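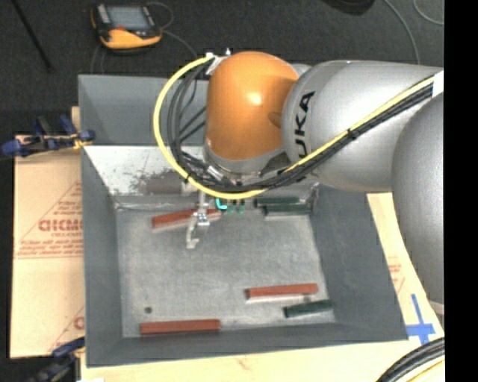 灰色の箱に入った赤と濃い緑の細い棒

ホーム | 地域 | 経済 | くらし | 天気

印刷する | メールで送る

ナークデールの工場地区、夜の電気料金が変わります

2023年9月21日

電力会社のベスティコ(Bestico)は、ナークデール(Nurkdale)の工場地区で、事業者向けの夜間電気料金を見直すと発表しました。新しい料金は、次の検針日から順番に適用されます。家庭向けの料金は変わりません。

いままでの夜間料金は、夜10時から朝6時までに使った電気が対象でした。新しい制度では、始まりが夜11時になり、終わりが朝7時になります。全体の長さは同じ8時間ですが、一時間遅い方へ移ることになります。また、週末の昼間にも割引の時間が加わります。割引の大きさは、契約の種類によって違います。

ベスティコの説明によりますと、夕方から夜10時すぎまで電気の使用が多い状態が続いていて、特に8月は、夜になっても冷房の使用があまり減りませんでした。同社は、事業者が電気を使う時間を少し後ろに動かせば、送電設備への負担が軽くなると考えています。

対象になるのは、地区の中で低圧または高圧の契約をしている約700の事業所です。そのうち200は従業員が少ない小さな作業所で、金属の加工、木工、印刷、食品の包装などをしています。冷凍倉庫のように一日中電気を使う事業所では、請求額の変化は小さいと見られます。

影響が大きいのは、夜10時の料金の切り替えに合わせて勤務を組んできた会社です。部品を作るニルテル(Niltell)は、夜の組の開始を一時間遅くするかどうか、従業員と話し合いを始めました。同社の担当者は「電気代だけを見れば、遅くした方がよいです。しかし、帰りのバスの時間や、子どもを学校へ送る時間もありますので、すぐには決められません」と話しています。

地区と中心部を結ぶバスは、朝6時20分に最初の便が出て、次の便は7時ちょうどです。勤務が朝7時に終わる場合、多くの人はその次の便まで待つことになります。バスの運行会社は、時刻表の変更について、まだ正式な相談を受けていないとしています。

一方で、歓迎する声もあります。パンの工場では、窯を温め始めるのが朝の早い時間なので、割引が朝7時まで延びることは都合がよいということです。工場の責任者は、週末の割引についても「土曜日の午前中に、まとめて焼くことを考えています」と述べました。

となりの町のブンチュー(Boonchu)では、去年、同じような見直しがありました。町の商工課が事業者に聞いたところ、回答した会社の47パーセントが、作業の時間を一部変えたと答えました。変えなかった会社の中では、人の手配が難しいという理由が最も多く、次に、近くの家への騒音の心配が多かったそうです。

騒音については、ナークデールでも、工場地区の南側に住む人から質問が出ています。深夜の音の基準は今回の料金の見直しとは関係なく、これまでと同じです。役場の環境係は、作業の時間を変える事業者に対して、前もって近所の人に知らせるようにお願いしています。

新しい料金を希望しない事業者は、一日を通して同じ単価の契約を選ぶこともできます。手続きには、お客様番号と、直近の請求書が必要です。申し込みの用紙はベスティコの窓口のほか、役場の一階でも受け取ることができます。メーターの交換は必要ありませんが、古い型のメーターを使っている場合は、時刻の設定を直すために係員が訪問します。訪問の時間は20分程度で、その間も電気は止まりません。

ベスティコは、工場地区の集会室で説明会を開く予定です。日時は、事業者に送る案内の手紙に書かれます。参加の費用はかかりません。

お問い合わせ | 著作権について | ページの先頭へ戻る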